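Ticket 1237
Subject: Left latch on ribbed case pops open when lifted
Product: Tratau hard case, black, chrome fittings
Opened by: Hidayah Pillai
Handled by: Elmarie Oosthuizen, Vinano Repairs
Status: Closed

July 24, 2022 – Hidayah Pillai

I bought this case secondhand in March and use it for paper samples. The left latch closes and feels normal, but when I pick the case up by the handle it lets go. The right one holds. It doesn't happen when the case is empty. With the samples in, it opens nearly every time. I have the key and it turns. I have not oiled anything or taken anything apart.

Reply – Elmarie Oosthuizen

Thanks for the details. Please try these and write back with what you find.

Lay the case flat on a hard floor, handle side toward you, and press down on the lid above the left latch. Close the latch while pressing. If it takes a lot less force than usual, the lid is sitting high on that side.

Then lock it with the key and pull up on the lever with one finger. It should not move at all.

Also check whether anything inside touches the lid near that corner. A folder that stands a little too tall will do this.

Reply – Hidayah Pillai

Did all of it on the hall floor. With the lid pressed down the latch closes much easier. Locked, the lever stays put, so I could carry it that way, but I open it all day and don't want to use the key each time.

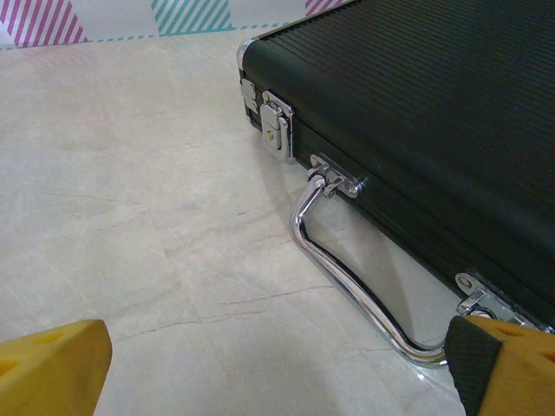

Nothing inside touches the lid now. I took out the tall divider and tried again with the same weight. It still opened, just not as often – 4 lifts out of 6. The handle swings freely and doesn't catch on anything.

Reply – Elmarie Oosthuizen

That helps. The lock is fine, so leave the keyhole alone. I think the catch on the lid has bent outward a little and the lever isn't pulling it down far enough. The weight of the samples opens the seam and the latch slips off.

Open the case and look at the catch from the side. Compare it with the right one. If it leans out, put a cloth over it and push it back with flat pliers, a very small amount at a time. Close the case and test after each push. Please don't hammer it.

Reply – Hidayah Pillai

It did lean out. Took three small pushes. The latch is stiffer now and there is a click I hadn't heard before. Carried it to work and back with the full load and it stayed shut. The divider is still out.

Reply – Elmarie Oosthuizen

Good. You can put the divider back if you trim the top edge. If the catch bends again it will need replacing, and we can order the part. Closing this one – reply here to reopen it.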